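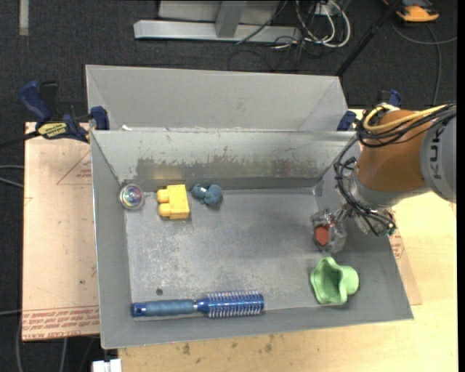 I. Dzene

Recoating worn sheet-metal bins

Updated 2025-07-28

Painted steel bins lose their coating first on the floor and the lower walls, where contents slide and rub. Once bare metal is exposed, rust can creep under the paint next to it. The procedure below covers spot repair and full recoating of indoor storage bins. It does not apply to galvanized bins or to anything that holds food.

Before you start

Empty the bin and take it off the shelf or bench. If the old finish is of unknown age, test it for lead before sanding. Work outdoors or with forced ventilation, and wear a respirator rated for the solvents on the can label.

Materials
Degreaser and lint-free cloths
Plastic scraper
Sandpaper, 120 and 220 grit
Metal primer with rust inhibitor
Enamel topcoat from the same product line as the primer
Masking tape

Deciding between spot repair and full recoat

Press a strip of tape onto the finish beside a worn area and pull it off sharply. If paint comes away with the tape, adhesion has failed and the whole panel should be stripped. If the tape comes off clean, repair only the worn area.

Procedure

1. Wash all surfaces with degreaser, then rinse and dry. Seams hold water, so leave the bin upside down until they are dry inside.

2. Scrape off loose paint. Do not use a steel blade on thin sheet; it leaves grooves that show through the topcoat.

3. Sand rust spots with 120 grit down to clean metal. Extend the sanded area past the edge of the damage and feather it with 220 grit until you cannot feel a step.

4. Wipe away dust with a cloth dampened with the thinner named on the primer can. Mask labels and handles.

5. Apply primer in a thin coat. Keep a spray can 10 inches from the surface and start each pass beyond the edge of the panel. Let it flash off for 20 minutes before a second pass.

6. When the primer has dried for the time on the label, sand it lightly with 220 grit and wipe again.

7. Apply the topcoat in 3 light coats. Do the corners first, then the walls, then the floor.

Curing

Enamel that is dry to the touch is still soft. At the Vornholm store we leave recoated bins empty for a week. In the unheated Gestovcombe annex it takes longer, and bins nested too early have stuck together at the rims.

Faults

Runs: too much paint in one pass. Let it harden, sand flat and recoat.
Fisheyes: oil left on the metal. Strip the area and degrease again.
Wrinkling: topcoat applied outside the recoat window, or over a primer it does not suit.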